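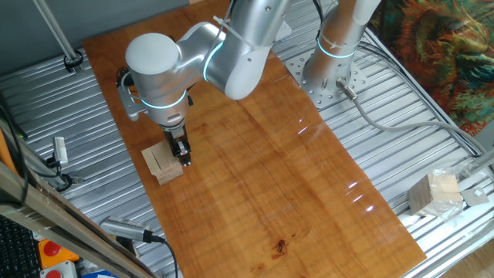

Block tower: arm pulls the piece partway, then the whole stack shifts. Force limit or grip angle?

Asked Tuesday, September 29, 2026
Tags: gripper, block-stacking, student-project, force-control

We are a student team in a university robotics club working on a block-stacking task for the Dranell student challenge. The rules give each team a tower of plain wooden blocks in crossing layers. The arm has to remove a block from a named layer and set it on top, and a run ends when the tower falls or when a block other than the target leaves its layer.

Setup:

Six-axis arm on a fixed plate, two-finger parallel gripper pointing down.
Second arm on the same table. It is parked for this task and we do not move it during a run.
Tower stands on a varnished wooden board laid across the slotted aluminum table. The board is there because the slots catch the edges of the bottom blocks.
Control through the Semple scripting layer. Positions are taught by hand and then offset per layer in software.

The sequence is: approach above the tower, lower to the layer height plus a clearance, close on the exposed end of the block, pull horizontally along the block's long axis, lift, move over, place.

What goes wrong is the pull. The block comes out a short way, then the tower starts to travel with it as one body. If we stop there and open the gripper, the tower is still standing but it is no longer where the script thinks it is, so the next pick is off. If we do not stop, the upper layers lag and come down.

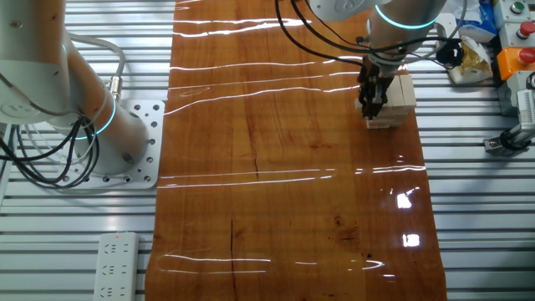 The gripper force is set to 70 in the Semple config, on its percent scale. Below that the fingers slip off the end of the block on some attempts. I tried it at lower values with a slower pull and got more slipping and the same tower travel on the attempts that held.

Other things already tried:

Slower pull speed. The tower moves later but still moves.
Faster pull speed. Worse.
Nudging the block from the opposite end first with closed fingers. It works on the top layers only, since lower down the wrist bracket gets too close to the stack.
Wiping the board. No change that I could measure.

We are not allowed to fix the bottom layer to the board. We are allowed to choose the surface under the tower as long as it is flat and rigid.

Is this a force setting problem, or is the pull direction wrong? I have read the club notes from the previous team and they only say "tune grip", which does not help.

Comment: Is the 70 a force or a motor current limit? In older Semple versions the label says force and the value is current.

Comment (asker): Current version. I will check which one it is.

3 answers
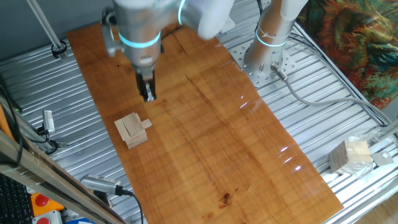 pustemau_bench
Accepted answer

Probably neither on its own. Separate the problem into two contacts: the target block against its neighbors, and the bottom layer against the board. The block slides out only while the friction holding it is lower than the friction holding the tower in place. When the tower travels as a body, the second contact has lost.

On a varnished board the second contact is weak. The weight of the full tower helps you there, but the same weight (minus the layers below the target) is also pressing on the block you want. For a low layer the two loads are nearly equal, so the result depends on which pair of surfaces is slicker. Raw wood on raw wood against raw wood on varnish is not a good bet. The rules you quote allow a different surface, so change it before you touch anything else. A flat sheet of fine sandpaper glued to a rigid panel is the usual choice. Check with the organizers that they count it as flat and rigid.

Second, the pull is probably not horizontal. If the positions were taught by hand, the tool axis can be a little off vertical and the base frame of the arm is not guaranteed to be parallel to the board. A pull that climbs even slightly lifts the layers above and wedges the block. To test it:

1. Put a dial indicator or a feeler stack under the closed fingertips at the start of the pull path.
2. Move to the end of the pull path with no tower on the board.
3. Measure again at the end.
4. If the two heights differ, define a work plane from 3 taught points on the board surface and run the pull in that frame, not in the base frame.

Third, grip angle. If the finger pads are not parallel to the sides of the block, closing them rotates the block in its layer before you start pulling, and it then binds on its neighbors. Close at low force, open, close again. If the block turns the first time and stays put the second time, your tool yaw is wrong by whatever it turned.

Grip force matters less than people expect as long as the block is square in the fingers. I would leave it at 70 until the frame is fixed and then bring it down until slipping comes back.

One more thing. Do not pull in a single stroke. Pull 2 mm, pause, read the estimated external force at the wrist, repeat. A rising reading means the block is binding, and you can release while the tower is still in position. Set the abort threshold from your own logs. Mine would be useless to you, different gripper.

Comment (asker): Work plane was the main fault. The end of the pull was higher than the start. Redid it with three points and the middle layers come out now. Bottom layers still travel, sandpaper is on order.

Comment: What about the pause, does static friction not make it worse each time you restart?

Comment (pustemau_bench): Somewhat, yes. I accept it for the force reading. If the layer is loose you can skip the pauses.
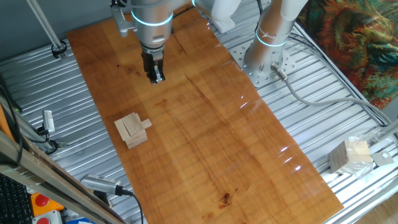 Answer 2

You should use a different block. In the normal game you push around until you find a loose one, and the robot can do the same. Probe each block and take the one with the lowest force. We did this with a Rusovow gripper and it was fine.

Comment: The question says the layer is named in the rules.

Comment: Named layer, but there is more than one block in a layer, so probing within the layer is still legal as far as I can tell. The middle one needs a push, you cannot get the fingers on its sides.

Answer 3

Adding to the accepted answer, not replacing it.

Look at how the tower is built before the run. Blocks from the same set are not all the same thickness, and the thick ones carry the load in their layer. If your team stacks the tower and the rules do not fix the order, sort the blocks with calipers and keep the thickness within each layer as even as you can. If the organizers stack it, you have to live with the spread, and probing before the pull is worth the time it takes.

Also re-locate the tower after every pull. Even a good pull moves it a little. We approached with the fingers open, touched one side face at low speed, backed off, touched the adjacent face, and recomputed the tower origin from those 2 contacts. This gives position only. For rotation you need a further touch on one of the faces, as far from the first as the layer allows. Keep the touch low on the tower. Touching the upper layers moves them and you then measure your own error.

On the Semple question in the comments, the contact threshold and the grip value are separate entries in the config file. Changing the grip value does not change when a touch is detected. I lost an afternoon to that.

Watch the cable from the gripper as well. If it is tight at one end of the pull path it shows up in the wrist force reading and looks the same as a binding block. Run the path once in air, log the force, and subtract it.

Comment (asker): The air run shows a bump near the end of the path. Going to reroute the cable and log it again.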